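How We Taught a Gripper to Practice in a Pretend World

Hello again, young builders! If you read the last page, you already know that our robot is called Menara, and that she lives on a bench at the back of the Stonach workshop, between the drill press and the shelf where Ilídio Tavares keeps his tins of screws. Menara has one arm and two fingers. Putting those fingers together took us most of February, and I still have a blister to show for it.

Now, you might think that once a robot is built you just switch it on and let it pick things up. We thought so too! On our first try Menara squeezed a yogurt cup so hard that it went pop, and Josée Pelletier had to go and wash her sweater.

Practicing on a screen

So Josée had a better idea. She made a pretend world inside the computer, a bit like the world inside a video game, where Menara can practice as much as she likes and no yogurt gets hurt. People who build robots call this a simulation. Everything in it is drawn by the computer, even the shadows (they come out with funny jagged steps along their edges, like tiny stairs).

In the pretend world, Menara's two black fingers reach in from the sides toward a big red boxy thing. It has straight edges and thin grooves, and it gets narrower toward one end, so the fingers have to think about its slanting sides. A shape like that is a good deal trickier than a plain block, and you can try it yourself with a paper cup and two pencils! 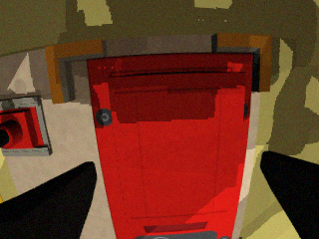
What Menara has to learn

First she has to find the sides of the thing she wants. Then she has to bring her fingers in evenly, one on each side, and squeeze just enough. If she squeezes too little, it slips. If she squeezes too much, well, remember the yogurt.

Afonso Teixeira ran the practice 70 times one rainy afternoon. Menara got a good hold in 47 of them, and we all cheered, and somebody knocked over the cocoa. After that we let her try a sponge on the real bench, very slowly, with a grown-up beside the off switch.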